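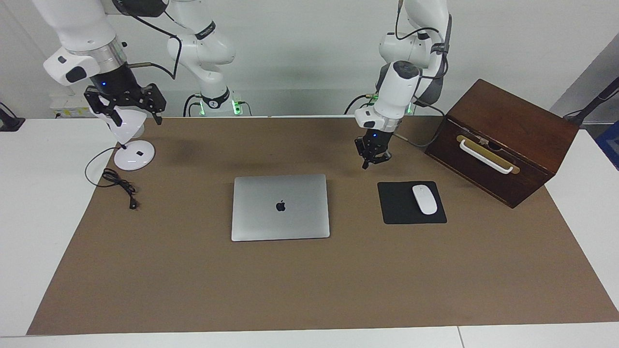
How is a two-arm task marked if only one arm does any work?
It is marked on the finished state of the table and on your written plan. An arm that waits in a safe place for the whole run loses no marks, provided the plan says that it waits and where.

Robotics Practical, Eltemstead
Handout 4: Setting out a desk
Issued 2021-07-12

Before the session

Read the notes from Handout 2 on gripper force and bring your group's logbook. Groups are the same as last time. If your group has not yet passed the emergency stop check, you do that first and start the task late.

The task

Your group has one session to make the two arms set out a desk. The items are ordinary desk things: a lamp, a laptop, a mouse with its pad, and a wooden box. The lid of the laptop stays closed throughout. You choose the order and write it down before you touch the controls.

The brown paper marks the working area. Anything that ends up off the paper counts as not placed. Do not tape over the paper or write on it, as the next group uses the same sheet.

The lamp

Most groups find this the hardest item. The head is smooth and round, and the joint between head and stem moves when it is pushed. There are two usual ways to go about it.

Holding the head lets you set the angle of the lamp and move it a short way in the same grip. The weight of the base then hangs from the stem, so lift slowly and keep the lift low. Start at 62 on the force scale and go up in small steps. If you hear the joint creak, stop and open the fingers.

Holding the stem is steadier for moving the lamp but leaves the head free to swing. You will need a second grip afterwards to set the angle.

The cable counts as part of the lamp. Last December two groups lost marks because the plug trailed across another item at the end of the run. Look at where the cable lies before you plan the path, and again before you call the run finished. The lamp is not plugged in during the task.

The waiting arm

Park the arm you are not using above the table with its gripper open and pointing down. Leave enough height for the other arm to pass with an item in its grip. Check the cables on both arms before moving a shoulder joint through a large angle.

If you want both arms moving at once, ask first. The collision check in Zavova, our control program, covers the arms against each other and against the table. It knows nothing about the items. A lamp held in one gripper can be driven straight into the other arm and the program will not warn you.

Speed

The limit is 70 per cent for free movement. Drop to a slow setting for any movement within a hand's width of an item. Groups that have passed the Rotberg exercise may ask for the limit to be lifted on their last run.

What to write down

For each run, record the order of items, which arm handled each one, the force setting at every grip and the reason for stopping if the run was stopped. Failed runs are recorded in the same way as good ones. A logbook with only good runs in it will be handed back.

Make a sketch of the table from above at the start and at the end. It need not be neat, but the direction each item faces should be clear. For the mouse, draw a line along its long side. For the box, mark the side with the handle.

Marks

Plan, a quarter. Final state of the table, a quarter. Logbook, half. Time is not marked, but the session ends when it ends.

For next time

Work through the section on grasp points in the Trevor notes and answer the first two problems. Come with one grip from this session that you would change, and the number you would change it to.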